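Pouring Oats With Two Arms: A Semester in the Student Robotics Club
Speaker notes, school technology evening, Stumville
Fenna Dekker, with corrections from Hilde Jansen

Start on time, at 7. The group from Prasargate has a bus to catch, so take questions at the end only.

Slide 1. Opening

Good evening. My name is Fenna Dekker and I am in my second year with the club. I will speak for our team, which has nine members. Traian Filip is by the door and he can answer what I cannot, especially about the control software.

We call our project Rajan. Please do not look for a meaning in the name, it was the name of a folder on the first computer and we kept it.

(Wait for people to sit. Drink some water.)

Slide 2. Why food

Last year the club did blocks. We stacked blocks, we sorted blocks, and by April we were quite good with blocks. Then Marloes Maes, our teacher, asked us what happens when the object changes its shape while you hold it. We had no answer. A block is the same block when you squeeze it. A bag of oats is a different bag every time.

So we decided to work with a bag. The members brought things from their own kitchens for the table, and I want to thank the parents who are still missing a bowl.

(Click. Leave it up while I explain the word "tilt".)

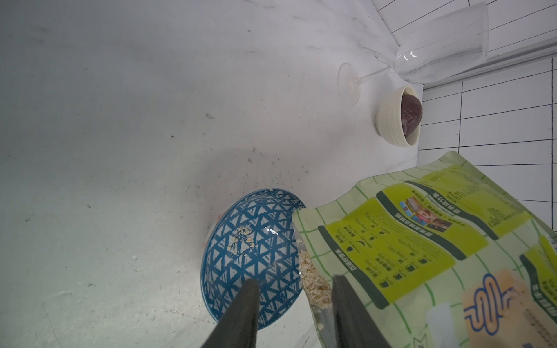 Slide 3. What we ask the robot to do

The task is one sentence: take the pouch, bring it over the bowl, pour the oats into the bowl. When I say it to my little brother, he does it without thinking. For the robot we had to divide it in steps, and we argued a lot about where one step ends and the next one begins.

Our list of steps, as it is today: reach, close the fingers, lift, move over the bowl, tilt, wait, tilt back, put down. "Wait" was added late. Oats do not run like water. They stay behind the fold of the pouch and then they come all together. In our first attempts we tilted more and more when nothing came, and the result was breakfast on the table.

The other objects on the table stay there during the pour. Traian wanted a clean table and I wanted a messy one. We voted, and messy won by one vote. I still think it was the correct decision, but I agree with him that it made our first month harder.

(If somebody asks about the crumbs: we wipe the table at the end of the session, not between attempts.)

Slide 4. How we teach it

We do not write every movement in code. A student guides the arms, the computer records, and afterwards a model learns from the recordings. We call one recording a demonstration. At the end of the semester we had 271 demonstrations that we kept. We threw away 63, mostly from the first weeks, when the person guiding was too nervous and stopped in the middle.

Roel De Bruijn made a small program to look through the recordings quickly. Its name is Aneo. It shows the view from the wrist next to the view from outside, and you press one key for "keep" and another key for "throw away". Before Aneo we did this with a paper list, and two of us wrote different numbers for the same recording. Please say clearly that Roel made it alone, in his holiday.

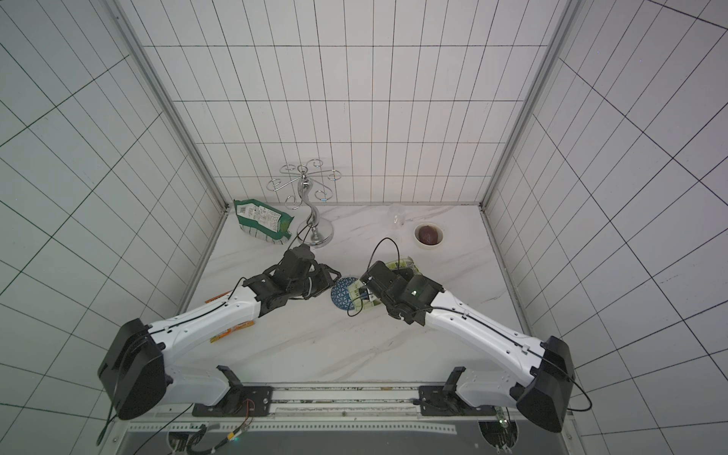 Both arms at the table, with the green-and-white packet at the right gripper.

Slide 5. Working with two arms

People ask us often why we use two arms if one hand can pour. My answer: try to pour from a soft bag at home with one hand, holding it only with two fingers. It is possible, but the bag turns. The second arm gives us a choice, to hold or to help or only to stay out of the way.

Staying out of the way was more difficult than I expected. The middle of the table is a busy place, and if both arms want to be there, somebody must be polite. Our rule is that the arm without the pouch moves back first. Hilde wrote this rule on the whiteboard in very big letters — it is still there.

(Short pause. Traian can show with his hands how the arms pass each other. Not longer than one minute, please.)

Slide 6. What went wrong

I want to be open about this slide, because the younger students will start next year from our mistakes.

The first mistake was the grip. We closed the fingers too high on the pouch, near the opening, and so we closed the opening too. Now we prefer to hold it near the bottom.

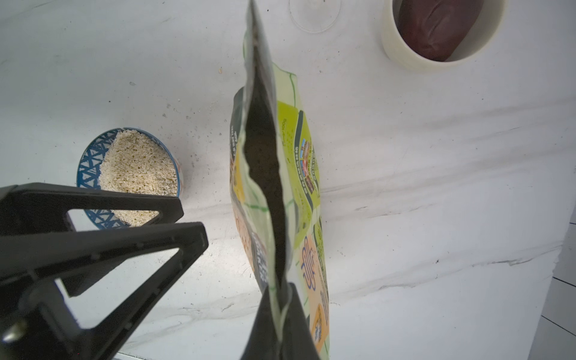

The second mistake was that we judged an attempt only by the bowl. If there were oats in the bowl, we wrote "good". Later we saw that a full bowl can come with a bad pour, with the pouch twisted and crumbs far from the bowl. So Marloes made us write two notes for every attempt, one for the bowl and one for the table. The note for the table is the honest one.

The third mistake was in the files. We saved everything with the time as a name, and on one Wednesday the clock of the computer was wrong. Hilde needed an afternoon to put them again in order. Now each file has a number and the initials of the student.

Slide 7. Next year

We want to try a pouch that is almost empty, and a smaller bowl. Traian would like to try rice. The rest of the team has asked him to bring his own broom.

New members are welcome and you do not need to know programming. Three of us did not know it when we came. You need patience, and it helps if you can sit quietly next to a person who is guiding the arms.

(Last click. Thank Marloes by name. Then questions, and Prasargate first because of the bus.)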